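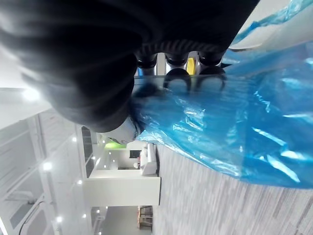
So I need opinions on bags for storing winter bedding, since my current system has finally annoyed me enough to post. We moved into a smaller place in August and the linen closet is about the width of a cereal box. Everything that used to live in there (two comforters, the guest quilt, a wool blanket from my aunt) is now in whatever bags I could find. The see-through blue plastic is what I've been using most, the crinkly kind that is all creases as soon as you pick it up and throws the light back at you from every fold. It's cheap and I can sort of tell what's inside. But my sister says plastic is the worst thing you can do to a quilt, and my neighbor has stored hers that way for 18 years and says they're fine. Who's right? And if not plastic, what? The bedroom is carpeted and the bags would be going under the bed, if that matters.

raili_s

----

bhavana.m wrote:

Your sister is right about the quilt and your neighbor is right about the comforters, in my opinion. If the comforters are polyester, put them in whatever you like. They'll outlive us all. Cotton and wool I would never seal up for a whole summer. I did it once with a cotton quilt my grandmother pieced, and when I opened it in the fall it smelled like a basement and had yellow lines along every fold. Two washes and the lines are still there.

I use old pillowcases now. King size, tie the end with a piece of ribbon. Breathes, washes, costs nothing.

----

Gangadharan W. wrote:

I have to disagree with the pillowcase idea if it's going under a bed on carpet. You would not believe the dust under there. I pulled out a cotton bag last spring and the bottom was grey felt. Plastic at least wipes clean.

What I'd ask is whether the stuff was bone dry when it went in. I think 90 percent of the "plastic ruined my quilt" stories are really "I put it away a little damp" stories. Hang it over the shower rod overnight, even if it came out of the dryer, and then bag it.

----

bhavana.m wrote:

Mine was dry! I line dried it for a whole day in the sun. Plastic also gives off whatever plastic gives off. Please don't tell people it's only damp.

----

Gangadharan W. wrote:

I said 90 percent, you can be in the other 10 :)

----

kumaresan_r wrote:

Did either of you read that she has a comforter problem as well as a quilt problem? Raili, how big are these things? I have two king comforters and they take up the entire underside of our bed if I don't squash them. I went with the Anley vacuum bags, the ones with the valve. They flatten down to something like a sofa cushion. Slow leak on one of them by Christmas, the other one stayed flat.

Don't do it to down though. Or feathers. Or anything you love.

----

raili_s wrote:

Wow ok, thank you all. To answer: comforters are both queen, one is polyester and one is down (so no squashing for that one, noted). The quilt is cotton and hand stitched and it's the one I'd cry about. The blanket is wool and a bit scratchy and I'd be sad but I'd live.

Everything was dry as far as I know. I washed it all before the move and it sat folded on a chair for a week because I kept finding other things to do.

Also the noise!! Has no one else noticed the noise? I went to get a pillow out at 11 at night and woke up my husband AND the dog.

----

seun_akinola wrote:

Yes to the noise. My mother kept every spare blanket in thin plastic on top of the wardrobe and you could hear her getting ready for guests from the street.

I worked in a dry cleaner's for a few years and we used to tell customers to take the film off as soon as they got home. It's for the trip, to keep the rain and the car seat off. Customers never did take it off and then they'd come back asking about the smell. That was mostly coats, but I'd treat a quilt the same way.

For under the bed I'd get one of those flat zip cases made of the fabric that feels like a shopping tote. Zirno makes one with a clear window on top, so you get to see what's in it. Ours is on carpet and slides fine.

----

raili_s wrote:

@seun_akinola Does the zipper hold up? I had one from another brand and the pull came off in my hand the second time I closed it. It may have been overstuffed. It was definitely overstuffed.

----

seun_akinola wrote:

Three winters so far. I kneel on it to close it, which you're not supposed to do.

----

kumaresan_r wrote:

If you go the zip case route, measure the gap under your bed first, including the rail in the middle! I bought two and had to put them behind the door for a year because the center leg was in the way.

----

Gangadharan W. wrote:

Fine, I'll allow the fabric zip case. But line it with something if the vacuum can't reach under there. An old sheet on the carpet, cases on top, and twice a year you drag out the sheet with the dust on it.

And Raili, moths. You mentioned wool. Wash it, shake it out, check it halfway through the summer. That blanket is the one thing on your list I WOULD put in sealed plastic.

----

bhavana.m wrote:

On wool I agree with you, mark your calendars.

For the quilt, Raili, whatever you put it in, refold it every couple of months along different lines. Or roll it, if you've got the length under there. I put rolled up tissue inside the folds so they don't go sharp. Old T-shirts work too.

----

raili_s wrote:

OK, plan so far: polyester one stays in the blue plastic (sorry, dog). Down one goes in a fabric zip case, unsquashed. Wool gets washed again and sealed. Quilt goes in Bhavana's pillowcase, on the closet shelf, and I'll throw out the board games to make room. I measured under the bed and there is indeed a leg in the middle, so thank you Kumaresan, I'd have been furious.

----

kumaresan_r wrote:

Don't throw out the board games!! Those go under the bed, on either side of the leg.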